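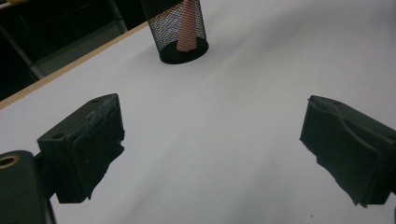 Both finger pads on the hand-held gripper, with the mesh pen holder behind.

Summary of the pad failure on the Zallow gripper

This post records a fault found in one of the hand-held grippers used at the Taristhorpe workshop, the steps taken after it was found, and the changes to the inspection routine that follow from it. It is published on this blog and not in the project report, as the report covers results only and leaves little space for maintenance matters. Readers who use the same tool, or one built from the same drawings, may wish to compare their own pads with ours.

Background

The Zallow tool is a two-finger gripper held in the hand. An operator uses it to pick up and place small desk objects while the tool records the motion, and the recordings are later used to train a robot arm to do the same tasks. Each finger carries a rubbery pad on its inner face. The pads are the only parts meant to touch the object, and the quality of the grip depends on them almost entirely.

The pads were supplied by Gerken and bonded to the fingers at Taristhorpe. They were not treated as wear parts in the original plan. The maintenance sheet listed the trigger spring, the screws and the battery contacts. It did not mention the pads, and I accept responsibility for that, having written the sheet.

What was observed

The fault first appeared in the data. During a review of the pen holder task, 14 of the 606 recorded grasps were marked as slips. In each case the object turned or dropped after the fingers had closed on it. The first slip was in recording 531, and all of the others came after it. No slip was marked in any earlier recording.

The first explanation considered was operator error, and a short refresher session was held. The second was a fault in the finger width reading, and the tool was calibrated again. Neither step made any difference. The pads were examined only after both had been tried, and that order of work cost us two days.

The damage was plain once the fingers were opened wide over a clear part of the table. The left pad is scuffed and uneven across its face, and small flaps of material stand out along the lower edge. The right pad has a wavy top outline with a dip near the middle, and its lower edge is torn in the same way. There are also faint creases in its surface. Flat, even contact between two pads in this state cannot be expected, especially on something as open as wire mesh.

Probable cause

The cause has not been proved. The view at present is that the mesh itself did much of the harm. The pen holder was among the most frequently used objects in the set, and fine wire under pressure acts on a soft pad much like a file. Repeated closing on an empty gap, which some operators do out of habit between recordings, may have added to the wear. The age of the material cannot be ruled out, as the delivery date of this batch was not written down.

Safety considerations

No person was hurt. The objects in the set are light, and a dropped pen holder is of little concern. The same pads, however, are fitted to the robot arm in the Egilsson cell, where heavier items are lifted above bench height. A slip there could send an item over the guard. The arm was therefore stopped on the day the pads were examined and remained out of use until its own pads had been checked. They showed light scuffing and no tearing. They were replaced regardless.

There is a second concern, and it relates to the data. A policy trained on grasps made with failing pads may learn to squeeze harder than it should. All recordings from 531 onward have been withdrawn from the training set, including those in which the grasp appeared sound. They are being kept in a separate folder for study.

Changes in effect

The pads are now listed as wear parts. Operators are to look at both inner faces before the first recording of each session, under the bench lamp, and to run a fingertip along the lower edges with the tool switched off. Any tear, lifted flap or change of outline takes the tool out of service.

Pads will be replaced after every 200 grasps on mesh objects, whatever their appearance. The interval is a cautious one and will be reviewed in May, when more worn pads are available for comparison. The date of fitting is to be written in the tool log along with the batch label. Closing the fingers on nothing is discouraged.

Gerken has been sent the worn pair and asked whether a harder grade is available in the same thickness. A reply is awaited. The withdrawn portion of the pen holder task will be recorded again with new pads.

Posted 2023-02-13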